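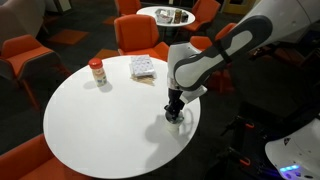
4. The open day

4.1 Setting and schedule

We ran the demonstration in the lounge on the ground floor of the Bernberg building, during the open day on 5 February 2018. A lounge is a wonderful place to show a mobile arm and a difficult place to run one. The tables are round, white and shiny, the chairs are never where the map says they are, and people sit down wherever they like. We had tested the serving task since September in our own lab at Lekley, where every table is square and gray, so we were nervous and very keen to see how it would go.

Visitors came in groups led by Lesia Pylypenko. Each group got a short talk from Tania Haque and then watched two runs of the task. After that they could ask for a run of their own, and most groups did! Güven Gezer stayed at the stop button throughout, and Selim Ersoy kept the log.

4.2 The task

The task is simple to explain, which helped a great deal with the younger visitors. The robot drives up to a table, lowers the gripper, and places or picks up a small cup without disturbing anything else on the tabletop. Figure 4 shows the arm at the main table with a white cup between its two fingers. The jar with the red lid, the napkins and the wooden stirrers are the clutter set for this task, and we left the orange armchair close to the table on purpose, as it limits where the base can park.

Figure 4. Cup task in the Bernberg lounge. The gripper points straight down and holds the cup near the edge of the table.

Small cups are a lovely test object. They weigh almost nothing, so the force reading at the wrist tells the controller very little, and a grip that is a touch too firm bends the wall. We set the closing speed low and let the Pretorius planner choose the approach from above every time. An approach from the side would be faster on an empty table, but with a stack of napkins nearby we did not want the fingers sweeping across the surface.

4.3 What visitors asked for

We had planned to collect answers on a short paper form, and we printed 200 of them. The forms were useful, but the talk at the table was far richer. Children wanted the robot to hand them the cup directly. Several adults asked whether it could stir. Jadwiga Wysocka, who had come over from the Prendthorpe group, asked why the arm paused before each descent, and her question led to the best discussion of the day. The pause is a second depth reading, taken because glossy tabletops return poor values at a distance. To us it was a technical detail. To the people watching, it looked like the robot was thinking it over, and they leaned in every time.

That reaction changed our plans. We now treat the pause as part of the motion design, and Section 5 compares two versions of it, one with the wrist held still and one with a slow turn toward the target.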